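4.2 Does a themed interior lengthen the visit?

The claim that decorated interiors keep customers in a shop longer is repeated so often in the retail literature that it is now rarely sourced. Where a source is given, it is usually Honorato's early survey of market stalls, and that survey did not measure time at all. It asked stallholders whether they thought their customers stayed longer after a repaint. Most said yes. They had just paid for the paint.

We went into the Hutincombe data with low expectations and came out with lower ones. The sample covers 48 small retail units in two districts, Hutincombe and Clenton, all under the same landlord and all on similar leases. Door counters logged entries and exits through August, giving a little over 3,000 usable visits once staff movements had been removed. Units were coded as plain, partly themed or fully themed by two raters working apart from each other. We counted a unit as fully themed only where a single motif was carried across at least three wall surfaces, a rule taken from Rezende's coding manual and one that we found workable, if a little arbitrary. Storybook and woodland motifs made up most of this group, with mushrooms, fences and striped or scalloped awnings the usual stock of parts (Figure 2).

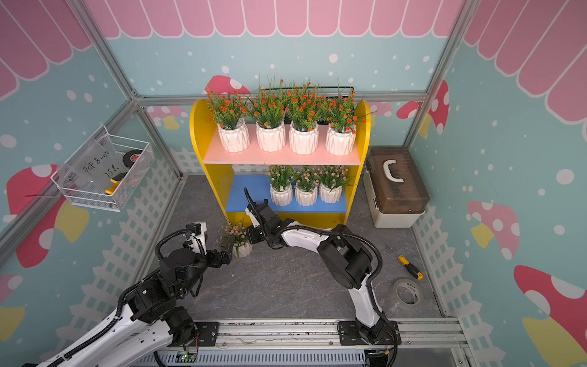 Figure 2. Small booth interior with mushroom decals, picket-fence prints and a pink-and-white awning pattern carried across three walls.

The raw comparison looks good for the decorators. Visits to fully themed units had a median length of 67 seconds, clearly above that for plain units. This is the kind of result that ends up on a slide, and we would ask readers to leave it off theirs. Fully themed units in our sample were more likely to sell toys, sweets and gifts, and visitors to such shops were more often in groups with children. Groups with children move slowly. They move slowly in the street outside as well, where there are no mushrooms on the walls.

Once product type and group size are held constant, most of the gap goes away. What remains is small and depends on the treatment of three Clenton units that changed their stock midway through the count. With those units in, the effect of theming is weakly positive. With them out, it cannot be told apart from zero. We report both models in Table 5 and prefer the second – the stock changes broke the terms on which units were matched in the first place.

Two objections deserve an answer. Caldeira consultants, whose report for the landlord used an earlier cut of the same counts, argue that product type should not be controlled for at all, on the grounds that theme and product are chosen together. That may be true of how shopkeepers think. It does not help a reader who wants to know what the decoration itself does, and the report goes on to price the decoration separately. The second objection is that length of visit is a poor stand-in for interest. Here we agree. A person who cannot find the price of something also stays longer, and a door counter records that person as engaged. The Culla checkout records, discussed in Section 5, are a better test, although they cover far fewer units.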